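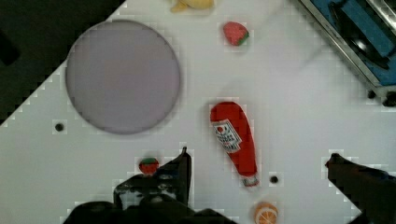

Filed under: Home Builds > Arms & Grippers > Show Your Work

Last updated: Saturday, 9:40 pm

plostwood_garage
Okay, I'll start the thread, because the Dultard people keep telling everyone in here that a two-finger gripper and a wrist camera is all you need for kitchen pickup at home. I have spent 900 dollars on this arm and every weekend since March. I'm still not convinced it knows a bottle from a tablecloth.

What I've got running is the Gundetti control script, stock fingers, one camera at the wrist and one looking straight down. Task is simple. Pick up the ketchup, put it on the plate. Play food only, I'm not an idiot.

My log says 161 tries. I'm not posting a success rate because I changed the finger opening partway through and the numbers before and after don't belong together. I wish other people would be that careful.

Shanthi Thambiah
What's the table? If it's white and shiny I can guess half your trouble.

plostwood_garage
White top, pre-drilled for mounting. The little dark holes show up fine in the camera. Whether the software treats them as holes or as very small olives, I couldn't tell you.

kravchuk_v
I'm with the OP on the numbers but not on the gripper. Two fingers are plenty for soft stuff. You close until the motor current climbs and you stop. People make this sound harder than it is so they can sell you a hand with five of everything.

plostwood_garage
Soft is exactly what I don't trust. A felt bottle forgives everything. You can come in crooked, squeeze too hard, grab it over the label with the letters wrong way up, and it still looks like a good grab. Then somebody puts the clip on the front page and says "solved."
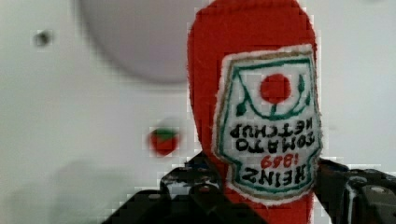 Anjani Siregar: I'd call a grip like that good enough for a first build and move on. What are you holding out for, glass?

plostwood_garage
I'm holding out for something hard and slippery with weight in it, yes. An empty plastic bottle would do for a start. If it can't do that I've built a 900 dollar plush toy machine.

Anjani Siregar
Fair, but you said yourself you changed the opening halfway. Fix one thing, run it for a week, then complain.

feven_b
Can I ask a dumb question? Why does the close camera picture come out so blocky? Mine does the same thing and I was told it doesn't matter.

kravchuk_v
Compression. It doesn't matter.

Shanthi Thambiah
It matters if your strawberry is a dozen pixels wide, Volodymyr. Feven, turn the compression down on one camera and compare. Don't take either of our words for it.

feven_b
Will try. I paid 650 for the whole setup used, so I'm not buying a new camera.

plostwood_garage
Overhead view for whoever messaged me about layout. Yes, it's crowded. I want it crowded. Every demo I've seen has one block on a bare table, and no kitchen I've been in looks like that. The colander is what worries me, all those little holes and a handle at each end, and it sits right in the middle where the arm wants to go.
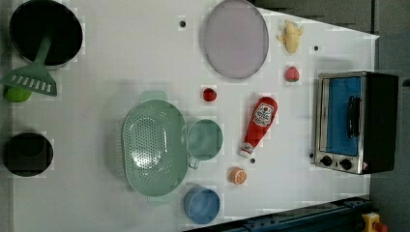 Things I'm changing before the next run

1. Finger opening stays where it is. Anjani wins that one.
2. Wickramasinghe pads on the fingertips. I doubt they'll help but they were cheap.
3. No moving the plate between tries.
4. 3 bottles, soft to hard, same start position for each.

kravchuk_v
You'll be back in a month saying the pads did nothing.

plostwood_garage
Probably. I'll post the log either way.

jozefina_s
Post the failures too please, with the opening width next to each one. I've asked in two other threads and all I got was a video with music on it.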